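Plorkstead wordlist, working copy. Last touched 7/2/20, still a mess in places, use anyway.

## What it is

Words for household stuff as spoken in Plorkstead and out toward Sorovberg. 1164 entries, 860 of them checked by a second listener. Rest are marked `unchk`. Collected by Akinyi Laizer and Erasto Mugo, typed up by me (Dulce Bañuelos), so blame me for the spelling.

Earlier list from Odera is NOT merged in. Different spelling rules, long vowels doubled. Chae-won Jin has a conversion table half done, ask her.

## Files

- `words.csv` - the list
- `speakers.csv` - age band and village only, no names
- `notes.txt` - arguments, mostly

## Columns

`id, word, gloss, pos, village, status, variant_of`

Gloss is plain English. If a word has 2 senses it gets 2 rows, same word, different id. Don't merge them!! Pentti did that once and we lost a weekend.

`variant_of` points to the id of the Plorkstead form. Blank = it is the Plorkstead form, or we don't know. Yes that's bad. Will fix.

## Laundry words

Biggest section and the most fought over. Plorkstead speakers split washing by what state its in: one word for folded, one for hung, one for a heap nobody has dealt with yet (`tobbin`). Sorovberg has only the last one and uses it for bedding too. Older speakers at Forthorpe say `tobbin` is rude when it's someone else's clothes. Younger ones laughed at that.

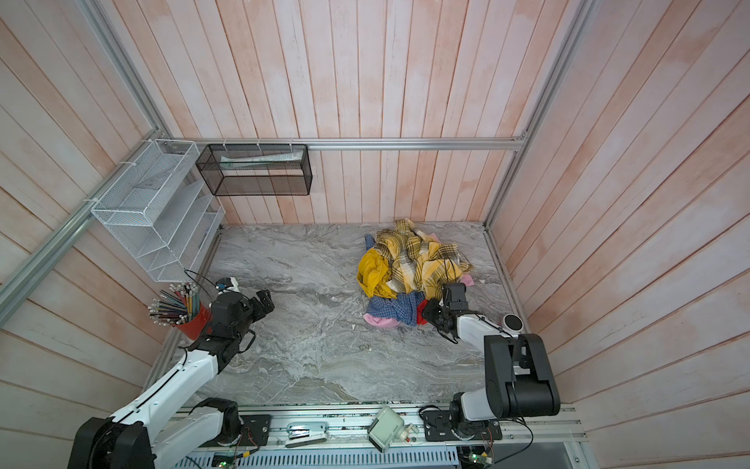

*A tobbin. Rumpled clothes on the floor, id 412.*

Plural is `tobbins` everywhere except Forthorpe, where it doesnt change. The verb (`to tobbin`, leave things lying) only turned up with 3 speakers, all one family, so status is `unchk` until Erasto gets back there in September.

## Known problems

- kitchen words thin, we mostly talked to people in their yards
- stress marks missing from id 900 on
- `pos` says "noun" for a few things that are clearly not
- Forthorpe audio has a tractor in it

## Using it

Free for teaching and research. Credit the speakers of Plorkstead first, then us. Corrections to Akinyi, with the id in the subject line please.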